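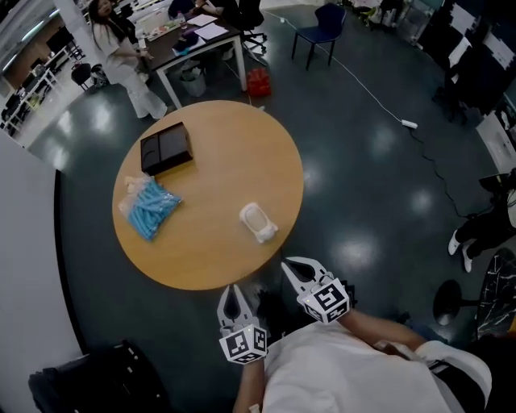 Two hand-held grippers over the table, with the black box and the bag still to be dealt with.

Clearing a table remains a poor job for a machine. The flat box is easy: rigid, with square edges. The clear bag is worse, as it changes shape when gripped and hides its own corners. At Skakumeo we set Jollarow 16 clearing runs in July. It finished six. Three of the failures were boxes; the rest were bags. I would not buy one for the kitchen yet.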